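Course Handouts | World Cinema | Unit 2

Posted May 10, 2021 by the course instructor

Reading a film summary, and then reading the film

This handout goes with the second unit, on films told from a child's point of view. Bring it to the screening and keep it with your notes. The discussion will assume you have read the first two sections.

1. What a summary does

Almost every film you will see in this course reached its first viewers through a summary. It might have been a paragraph in a festival program, a line in a newspaper listing, or the back of a DVD case. A summary names a main character, gives the age and the place, says what the character wants, and says what stands in the way. It usually stops before the ending.

That is useful, but it flattens the film in a few predictable ways. It puts the want at the start, even when the film takes half an hour to get there. It leaves out the people who have no effect on the plot. It says very little about time, so a film that covers one afternoon and a film that covers ten years can sound alike.

For this unit you will write a summary of your own, before and after viewing. The two versions are graded together.

2. Terms

Point of view. In film this has two meanings and students mix them up. The narrow meaning is a point-of-view shot, where the camera stands in for a character's eyes. The broad meaning is whose knowledge the story follows. A film can stay with a child from beginning to end and never use a single point-of-view shot.

Restricted narration. We know only what the character knows. If the parents are arguing behind a closed door, we hear it through the door.

Unrestricted narration. We know more than the character does. We see the letter before the child finds it.

Camera height. Simple, but write it down every time. A camera at an adult's eye level looks down on a child. A camera at the child's level often cuts off the heads of the adults. Neither choice has one fixed meaning. Note it first and interpret it later.

Object of desire. The thing the character wants and can name. It may be a toy, an animal, a trip, a pair of shoes. It gives the story a shape that is easy to follow, and it lets the director show a whole neighborhood while the child goes looking for money or help.

Offscreen space. Everything we understand to be there but do not see. Films about children use it heavily, for the same reason they use closed doors.

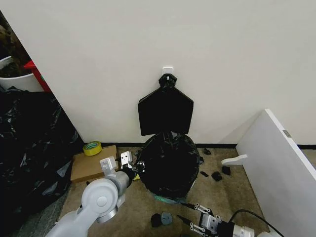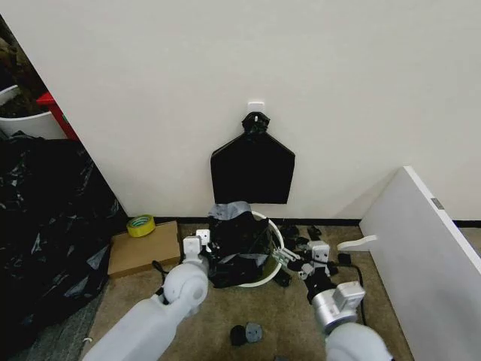
3. Film for this unit: The Ferry at Cirkdale

We will watch the full film in one sitting. A boy of nine lives with his grandmother in Cirkdale, a river town where the ferry is about to be replaced by a bridge. He wants to ride the ferry on its last crossing. The fare has been raised, and his grandmother has forbidden him to go near the landing.

Background you should have before the screening:

The film was shot in 34 days, mostly outdoors and mostly in order. Watch for the river level, which drops from scene to scene. The director kept this in, and it works as a kind of calendar.

The grandmother speaks very little. Her longest scene has no dialogue at all. Do not write "silent" in your notes and leave it there. Write down what she does with her hands, where she is standing, and how long the shot lasts.

The Jelínek bakery is seen four times, and each visit is filmed from a different side of the counter. Make a small sketch of where the camera is placed each time. Drawing skill does not matter.

The soundtrack has almost no music until the Traltitz scene, when the boy crosses the hill into the next town. Note where the music starts and whether anyone in the scene can hear it.

4. While you watch

Take notes by hand. Laptops and phones stay closed because of the light. Divide your page down the middle, with what happens on the left and how it is shown on the right. The right column is the one students neglect.

Pick one scene of two minutes or less and give it your full attention. You will return to it in the written work. The scene at the landing with the ticket seller has been used by a lot of past students, and the papers were mostly the same. You may still choose it, but say something about the sound.

5. Written work

Part A. Before the screening, write a summary from the background in section 3. Four or five sentences.

Part B. After the screening, write a second summary of the same length. Do not look at the first while you are writing.

Part C. In 500 words, explain what changed between the two. Use at least one scene in detail and at least two of the terms from section 2. Do not tell me whether you liked the film. That can wait for the discussion.

Quote dialogue from the subtitles as they appear on screen. If you understand the original language and think a subtitle is wrong, say so in a footnote.

6. Further viewing

The library's Stesmont collection has a copy of the director's earlier short, shelved under 623. It runs eleven minutes and uses the same river. It is not required, but it helps with the question of camera height, as the child in it is much younger and is carried for most of the film.

All written work for this unit is due in the first week of June. Late papers lose one grade step.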